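# Plernix P2 parallel gripper

*White housing, two fingers, one motor. Sold singly or as a left/right pair.*

The Plernix P2 opens and closes. We've been selling grippers at Stoscombe long enough to have tried the kind that does more than that, and we still stock two of them, on the lower shelf. The P2 is the one we keep putting back on our own arms when a customer's object is awkward and the customer is on the phone.

It fits the Birkomix 6 and Birkomix 7 arms without an adapter. It will go on a good many other arms with an adapter, four longer screws and an afternoon.

## What it weighs, what it does

| | |
|---|---|
| Weight, with standard fingers | 557 g |
| Weight, with long fingers | 823 g |
| Stroke | 85 mm |
| Grip force | 4 to 60 N, set in software |
| Finger mount | two M3 screws per finger |
| Cable | single, black, 2 m, external |
| Controller | Sugiyama C4, or anything that speaks CAN and is patient |
| Housing color | white, or a different white if you order in two batches |

The long fingers are heavier than you would like. We know. The Birkomix 6 carries them but its wrist gets warm by late afternoon, so buy the 7 if you plan to leave them on.

The bottom of the force range is the number to look at. Most grippers in this price bracket list a maximum that could hurt someone and then go quiet about the minimum. At 4 N the P2 will hold a sheet of thin plastic and let you pull it back out with two fingers and a little rudeness. At 60 N it will hold a mallet. We don't recommend 60 N for anything you've grown fond of.

## How it compared

We ran the P2 against the two others we sell, on the same pair of arms and the same controller, with one person on the leader arms throughout. The job was lining a round plastic bucket with a black garbage bag: pick a bag off the heap, get the mouth open, pinch both sides of the rim and bring it down over the bucket. If you've ever stood in a kitchen rubbing the top of a bag between your fingers and wondering which end it opens, you already understand why we chose it. Two layers of film, stuck together, no corners worth the name, and a shape that changes every time you breathe near it.

**The three-finger adaptive gripper.** Lovely to watch. It wraps around a tomato like it's apologizing to it. Give it a garbage bag and it takes a handful, every time, both layers, and then you have a handful of garbage bag. Opening the mouth meant teasing the layers apart with the other hand, which had also taken a handful. Good gripper, wrong job. If your work is fruit, skip the rest of this page and go buy it.

**The suction pair.** Better than we expected at separating the layers, and hopeless the moment the film wrinkled. It also needs a compressor, and ours sounds like an argument in the next apartment.

**The P2.** Pinches one layer if you come in at a shallow angle, holds it, and doesn't lose it when the other arm pulls. The flat finger plates are dull to look at and that's fine. Our operator went through 504 bags over the course of April, most of them on the P2, and asked to be given something else to do in May.

We don't publish a success rate. It depends on the bag, the operator and whether lunch has happened, and every success rate we've ever been shown by a supplier was in the nineties.

### What we changed along the way

- **Finger pads.** The first set were smooth. Film slid straight out of them. The current pads are a softer compound with a fine crosshatch, and they ship as standard. The smooth ones are still in the catalog for glass.
- **Approach height.** Start higher than feels right. Low approaches scrape the bucket rim, and the wrist complains.
- **Stretch limit.** Cap the distance between the two grippers in the Sugiyama software, under *Pair > Max spread*. Before we did this, we made a lot of small black scraps.
- **Hook test.** Hanging a bag on a wall hook by its gathered top is a decent second exercise. It uses none of the skills from the first one.

## The cable

We should talk about the cable. It runs outside the arm, in a loop, and it looks like something the arm is in the middle of swallowing. Every visitor brings it up. We tried an internal route on a sample unit and it was very handsome for 385 hours, at which point the inside of the elbow had worn through the jacket and we had a handsome gripper that didn't open.

The outside cable takes ten minutes to replace and costs less than shipping the arm to us. Leave slack at the wrist, more than you think, and keep it off to the side of the fingers. Tie wraps are in the box. Don't pull them tight.

## What people ask us

**Will it work with my controller?**
If it's a Sugiyama C4, yes, plug it in. If it's a C2, yes, after the firmware update. For anything else there's a protocol sheet on the downloads page. It is eleven pages long and page six is wrong, so use the corrected page six, which is a separate file.

**Can I print my own fingers?**
Please do. The mounting pattern is on the drawing. Printed fingers are fine up to 20 N or so; after that they bend outward and give you a gripper that politely releases everything.

**Do I need two?**
For rigid things sitting on a table, one is plenty. Bags, towels, cables and anything else that sags will want a second hand. The pair comes with matched finger plates and a shorter invoice than two singles.

**Does it sense what it's holding?**
It reads motor current, and from that it will tell you whether it's holding something or nothing. With a single layer of garbage bag it can't tell the difference. Use a camera. We mount one high between the arms, looking down past both grippers, and it does better than the pair of wrist cameras we started with, which mostly recorded plastic at very close range.

**Is it waterproof?**
No.

## In the box

One gripper (or two), crosshatch pads fitted, one spare pair of pads, cable, tie wraps, hex key, and a quick start card whose drawings show the previous model. The screws are the same.

Grippers ship from stock. Long fingers take two weeks. Returns are accepted within thirty days provided the thing still opens, and we do check by opening it.

## Borrow before you buy

We lend the P2 pair for two weeks against a deposit, with or without a pair of Birkomix arms. Bring your own awkward object or have a go at ours. The bucket setup stays up on the carpet next to the wall in the demo room, afternoons are quieter than mornings, and there is no shortage of bags.

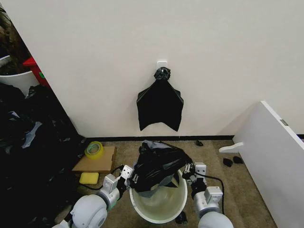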